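# About Plirketti

Plirketti folds clothes. We also sort them, hang them, pair them, and find the shirt that was at the bottom of the pile under three other shirts, but folding is what people call us for, and folding is what it says on the door in Plominville.

We started in March, in the back half of what used to be Gazi, the shoe repair place on the corner. The front half still smells of glue. We had two tables and a theory that plenty of grown adults with good jobs and clean records keep their laundry on a chair. The theory has held up well.

## How a visit goes

We come to you. Most of our work is done on the customer's own bed, which is the largest flat surface in most homes and is usually covered in the problem already. You don't need to tidy up before we arrive. People do it anyway, and then can't remember where they put things.

First we make one pile of everything. Then we build the stack, thick things low and thin things high, with the edges facing the same way so that a person can pull out one garment without bringing down the rest.

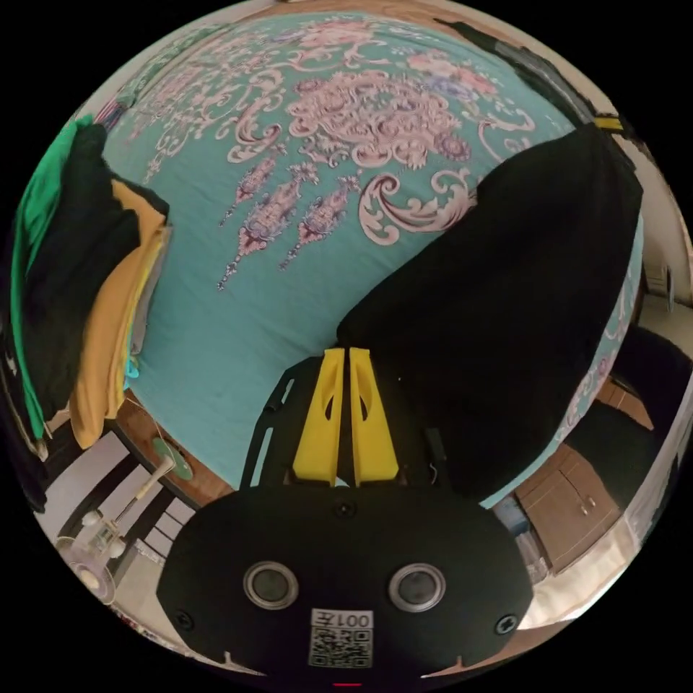

*Green, mustard, gray, black: a stack on the bed.*

We don't do it by color unless you ask. Some customers ask. One wanted hers arranged by how much she liked each item, which took most of an afternoon and ended with several bags for the thrift store.

## What we believe about black T-shirts

Every company has values. Ours are mostly about black T-shirts.

A household with one black T-shirt has several. They look the same from across the room, and their owners can tell them apart in the dark by the collar. We can't, so we lay each one out flat, front side up, before we fold it. If there is lettering on the chest, we fold so the lettering shows. You'd be surprised how many arguments this prevents between brothers.

Dark gray is a separate category. We used to put it in with the black and we heard about it.
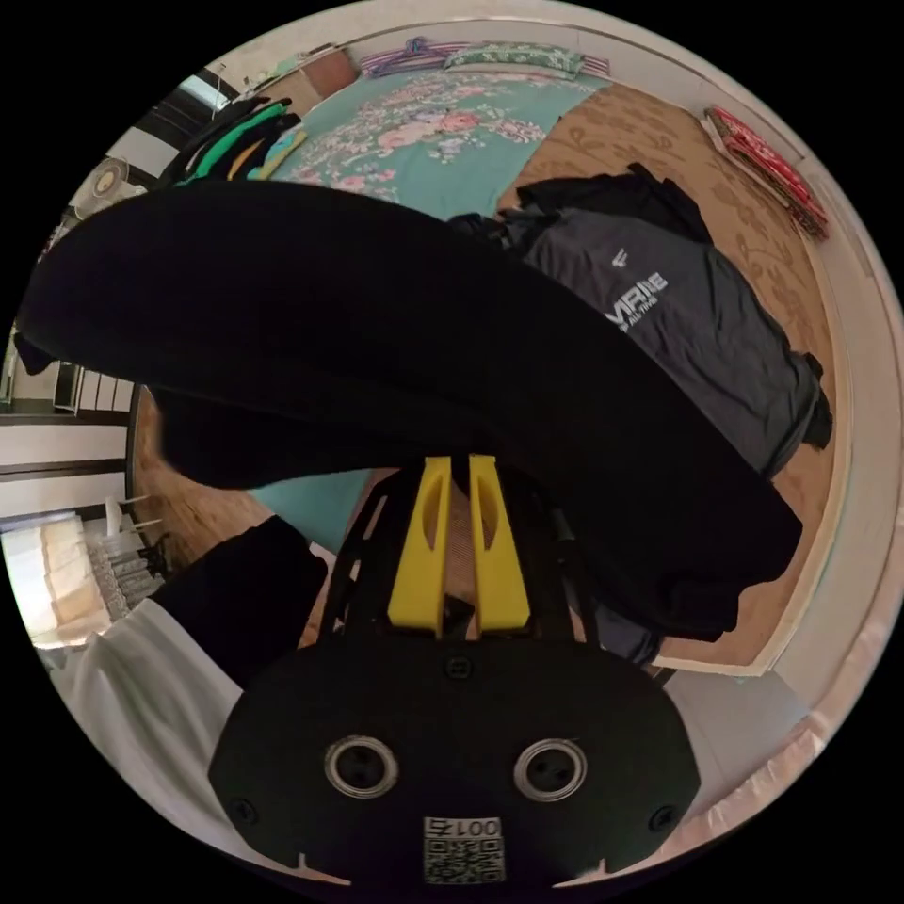
Hangers get the same treatment as the clothes. We collect them first and put them in one spot, all pointing the same direction, because a hanger left loose on a bed will find its way into a sleeve. If you have more hangers than things to hang, we'll leave the extras wherever you like. If you have fewer, we'll fold the rest and say nothing.

## What it costs

A standard visit is $35 and covers one bed's worth. A bed's worth is whatever fits on the bed without sliding off -- we've tried to write a stricter definition and given up. The whole-house visit is $89 and includes closets, drawers, and the chair.

We don't wash, dry or iron. For those we send people to Astitz, two doors down, who are very good and don't fold. It's a happy arrangement and we would like it to stay that way.

So far we have done around 217 visits. We have lost two socks, both gray, and paid for one of them. The other turned up in a pillowcase.

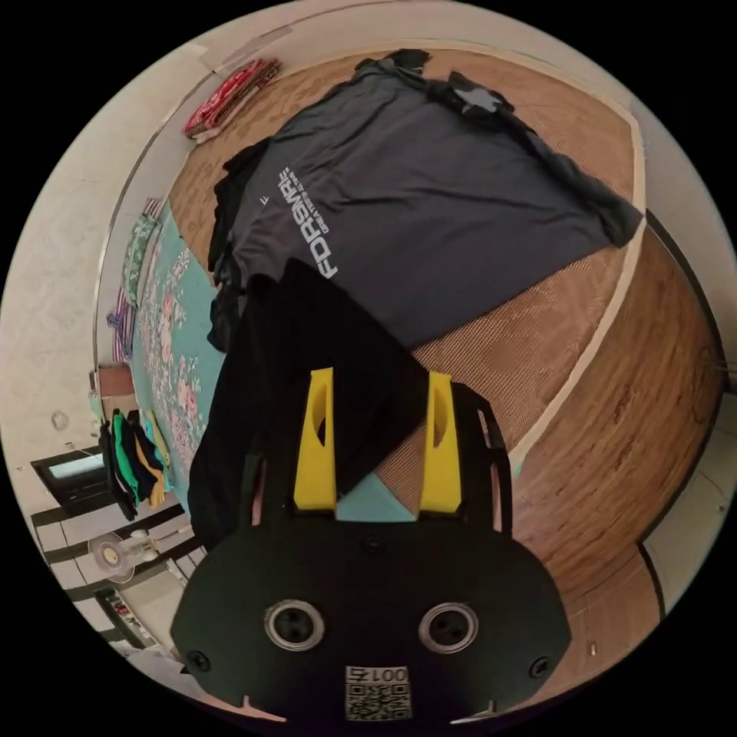

**The owner**
*Founder and head folder, Plirketti*

I get asked whether my own place is tidy. It has its days. I learned to fold from my grandmother, who could do a fitted sheet in the time it took me to find the corners, and who refolded everything I did for years without comment. I still do T-shirts her way: sleeves in, sides in, bottom up to the collar, then in half again if the drawer is shallow. There are faster methods online. I've tried a few, and they come apart when you close the drawer.

If you'd like a visit, stop by the shop or leave a note in the slot. Tell us how many people live there and whether anyone is fussy about collars. If the bedroom has a fan, please turn it off before we start -- light cotton travels.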